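Stringing room, 13th August

Doucette machine back on the bench after its holiday at the repair shop. They replaced the tension head spring and returned the old one in a sandwich bag, like a tooth. Checked it against the hanging scale before trusting it with anybody's racquet. Reads true at the low end, a hair under at the high end. I've taped a note on the lid. Please don't "correct" for it by ear. You know who you are, Stelios.

Main job this morning was the Weltex question. The Wodimville juniors have been complaining that their strings go dead by the second set, and their coach has been complaining that the juniors complain. Both have a point. Strung 3 identical Tosis frames with the same Weltex poly, same pattern, same knots, same operator (me, before coffee). One with no prestretch, one with the machine's light prestretch, one pulled by hand along the hallway the way Stelios Kyriakidis swears they did it when tennis was played by gentlemen. Left all of them on the rack for 30 minutes and measured the stringbeds.

Results, such as they are:

No prestretch: lost the most, as expected. Felt fine in the hand, went soft in the middle.

Machine prestretch: held best. Dull sound when you tap it, like knocking on a neighbor's door when you know they're in.

Hallway prestretch: landed between the two, and cost us a coat hook. I don't think the hook was original to the building but it will be missed.

So the machine prestretch wins on the rack. The rack has never had to hit a second serve at break point down, so I'd like these played with before we tell the coach anything. Two of the older juniors have agreed to take one each and not look at the sticker. The third goes to Stelios, who will look at the sticker.

Side issue: grommets. One of the Tosis frames came in with a split strip at the head, on the left side near the top. Whoever strung it last had pushed an awl through it, possibly out of anger. Replaced the strip. That's the last of the spares, so the order needs to go in this week if we want them before the Open. We're expecting 200 racquets over the week and at least some of them will belong to people who throw them.

Overgrip stock is fine. White is fine. Nobody wants the orange. I would like it recorded that I did not order the orange.

Also tried the new starting clamp. Grips well, leaves a faint bite mark on the soft multifilament. OK for poly, keep it off natural gut. Gut customers notice everything and write letters.
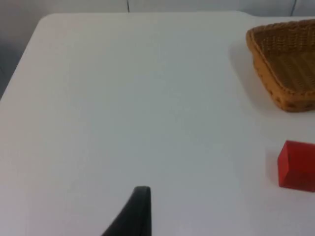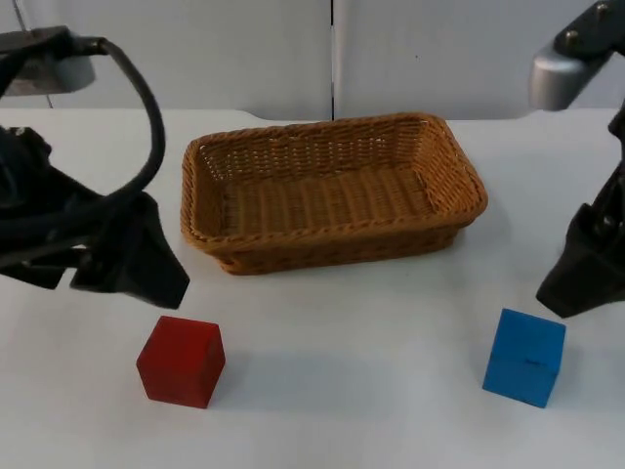
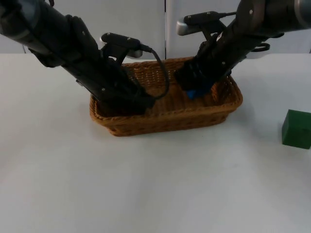
Afternoon: second round on the tension loss, this time with the crosses dropped 5 pounds below the mains. My theory is that the juniors are asking for numbers they read on the side of somebody else's bag, and would be happier lower. Strung one up that way and hit with it against the back wall until the office downstairs called. Much kinder on the elbow. Launches a bit on the forehand, though that could be my forehand, which has been launching since college.

To do before the weekend:

Grommet strips, order.
Reel of Weltex in the thinner gauge, ask for a sample before paying for one.
Recheck the Doucette at the high end once the spring has settled.
New coat hook.
Measure the rack frames again tomorrow, same scale, same time of day, and leave the window shut. It was open for part of this morning and I have no idea if that matters, but Stelios has already decided that it does.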